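Running your first tidy-up task in Solheim

Solheim is the home simulator that ships with the Udel mobile robot kit. You can use it without the robot, and most people should for the first week. The steps below take you from a fresh install to a scored run in one of the furnished apartments. They were tested on release 18 with the standard license.

What you need

A desktop with a recent graphics card and 70 GB of free disk space. The trial license covers three apartments. The full one adds the scenario editor, and you will need that for step 5.

1. Install and load an apartment

Run the installer, enter your key and open the apartment list. Pick number 571, a dark-walled unit with plank floors. The first load is slow – several minutes on our older machine – and later ones are quick.

2. Set the seed

Type 1000 in the seed box. The seed decides which small items are put out and where. If you leave it blank you get a new layout each time, and you can't compare one run with another.

3. Check the views before you start

Open the Views tab and step through the bedroom, the dining table and the living area. Look for small items on the furniture and for clear floor in front of each piece.

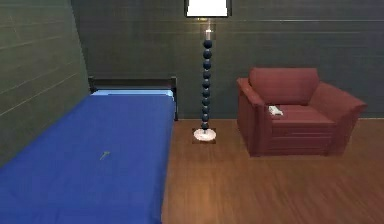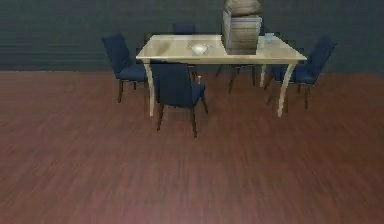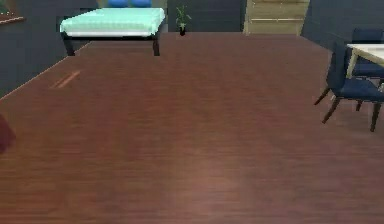
Simulated views from apartment 571. The bedroom has an item on the blue sheet and another on the seat of the red armchair.

4. Write the task

Tasks are plain sentences with one item and one destination. "Take the bowl from the dining table to the bench" works. "Clean up" does not, and the error message won't tell you why. Name the furniture the way the object list names it. Benedicta Osei in our office lost a morning to "couch" where the list said "sofa".

Leave the clear glass for later. See-through objects are the weak spot of the default detector, and you want a first run that tests your setup.

5. Move the start point

By default the robot starts in the middle of the open floor. In the scenario editor, drag the start marker closer to the dining chairs if you want to test tight turns. Keep the safety margin at its default until you have a few clean runs.

6. Run and read the score

Press Run. The log lists each grasp, each contact with furniture and the total time. A contact costs more points than a slow path. Save the log under a new name, as the next run writes over it.

Price and support

The trial is free for a month. The full license is sold through Tirkside, either alone or with the kit. Support is by email only. Tormod Holmgren answered both of our questions, the second one on a Monday before lunch, and sent a corrected settings file with it.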